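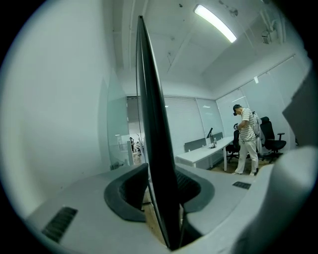
Black finger, light grey housing, vent slots.

1/ Dear followers, a longer thread today. On Jul 17, 2025 our small reading room in Drunavcombe opens an exhibition on the Tetia booklets, and I have promised to write down what is in it and how we came to it.

2/ Tetia was a poetry series, printed on one hand press between the harbour and the old school. The booklets had 15 pages of poems or fewer, a paper cover in one colour and a thread through the fold. No price was printed on them. You paid what the bookseller asked.

3/ The series had 30 numbers. We can show 28 of them. The 2 we miss are number 8 and the very last one. Of number 8 we know the title from a list on the back of number 9. Of the last one we know only that it was announced.

4/ If you have a grandmother who bought poetry in Drunavcombe, please look in her cupboards. I mean this seriously. Four of our copies came out of a sewing box.

5/ Why do I care so much about such thin books? I came to this country with school English, and Tetia number 3 was the first book of English poems I read to the end without a dictionary. The words are short. The lines are short also. I understood nearly all of it, and the part I did not understand I liked even more.

6/ The poets of Tetia did not sign their work. On the first page stands only a small drawn mark: a fish, a key, a ladder. We have found eleven different marks. Some people believe that the ladder and the key are the same writer. I do not believe it. The ladder never rhymes and the key cannot stop rhyming.

7/ A short piece by the ladder, from number 12, so that you hear the tone:

"The ferry has gone.
I have the timetable still.
It is a good timetable."

8/ People laugh at this one when I read it aloud, and then they become a little quiet. I have read it at two birthdays and at one funeral.

9/ Now the exhibition. In the first room there are the booklets, in glass cases, each opened at one poem. We had long discussions about which page to show. With number 17 we could not agree, so we will turn the page halfway through the exhibition. Come twice, please.

10/ In the second room you find the letters. The bindery Nogueira sewed the booklets from number 5 onwards, and it kept every letter that the printer sent. They are mostly about thread. The printer wanted red, the bindery had only white, and this goes on for six letters. In the seventh he thanks them for the beautiful white thread.

11/ I have typed out all these letters myself. The handwriting is difficult. For one week I read a word as "mercy" and built a whole theory on it. The word was "Mercer", which was the name of the paper shop. The theory is not in the exhibition.

12/ In the third room there is sound. We recorded readers from the town, each with one poem. We asked them to read as they would read a letter to somebody in the kitchen. Some did it in one try. Others came back with a different voice and wanted to begin again, and we let them.

13/ One poem is read in three accents, one after the other. Mine is the last of the three. I did not want it, but I was outvoted.

14/ There is also a catalogue, made by Fastetti, who are small publishers and very patient with me. I changed the introduction five times. It contains the full text of four booklets, a table with all the marks, and an essay on the paper covers, where the colour for number 21 is described as "tired green". I am proud of that.

15/ A question I received already: may the poems be copied? We have looked for heirs and we did not find any. For this reason the catalogue prints a note with an address. If you know who the fish was, or the key, or the ladder, please write to this address and not under this thread. Maybe the person did not wish to be found, and then we should speak about it first in private.

16/ Another question: is it suitable for children? Yes. There is a low table with paper, needle and white thread, where you can sew a booklet of your own. The needles are blunt. Bring your own poem or take one from the basket.

17/ The reading room is up a flight of stairs. For those who cannot climb them, the side entrance on the lane has a ramp. Ring the bell there and wait a moment, we are slow but we come.

18/ Entry is free. The exhibition stays until the end of August. In the final week we hold an evening where everybody may read one short poem, from Tetia or from somewhere else, in any language. Please give a translation if you can, even a rough one.

19/ Someone asks if number 3 is there, the one I wrote about. It is, in the second case from the door – but it is not my copy. Mine has coffee on the cover and stays at home.

20/ Correction to post 6: I have now looked again and there are twelve marks. I had counted the small boat as a fish. My apologies to the boat.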